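How to remove a bad smell from the refrigerator

Wavavero Home Notes
Updated Jul 28, 2022

When the refrigerator smells, most people put a bowl of baking soda inside and wait. I did the same for a long time in our old apartment in Atden. The bowl helps a little, but it does not clean anything. If something has leaked under a drawer, you must find it and wash it.

You need:

Warm water
Baking soda
A little dish soap
2 soft cloths, one for washing and one for drying
An old toothbrush
A cooler bag for the meat and milk

The work takes me 30 minutes when the refrigerator is half full. It is better to do it the day before you go shopping.

Step 1. Turn off the refrigerator and take out the food

Turn the dial to zero or pull the plug. Put meat, fish and milk in the cooler bag first. The rest can stand on the kitchen table. Smell every open container. Please do not taste anything to check if it is still good. If you are not sure, throw it away.

Step 2. Take out the shelves and drawers

Glass shelves must come to room temperature before you wash them. I once put a cold shelf under hot water and it cracked from one side to the other. A new one from the Nkuna spare parts shop took all of January to arrive, and we kept the eggs in a soup pot.

Wash the shelves in the sink with dish soap, rinse them well and let them stand against the wall to dry.

Step 3. Wash the inside

Mix two spoons of baking soda in a liter of warm water. Start from the top and go down, so the dirty water does not run over the clean part. Do not use bleach or perfumed sprays. The perfume stays in the plastic and later your butter has the same taste.

Use the toothbrush for the corners and for the grooves where the shelves sit. The lower edge of the compartment needs extra attention, as spilled juice likes to collect there.

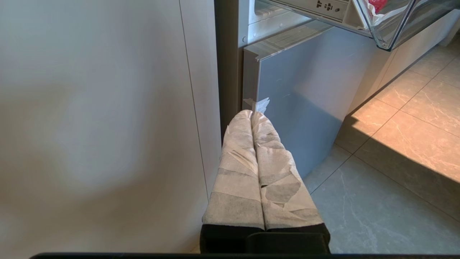
Step 4. Clean the door seal

Open the folds of the rubber gently with your fingers and wipe inside them. Black spots are usually mold. Brush them with the same baking soda water and dry the seal completely. If the rubber is torn, cleaning will not help and you should change it.

Step 5. Check the drain hole

Many models have a small hole at the back wall. Clean it with a cotton swab, then pour in a spoon of warm water. If the water does not go down, the hole is still blocked.

Step 6. Dry and put everything back

Dry the walls with the second cloth. Leave the door open for ten minutes, then put the shelves in and turn on the power. Put the food back when the inside is cold again.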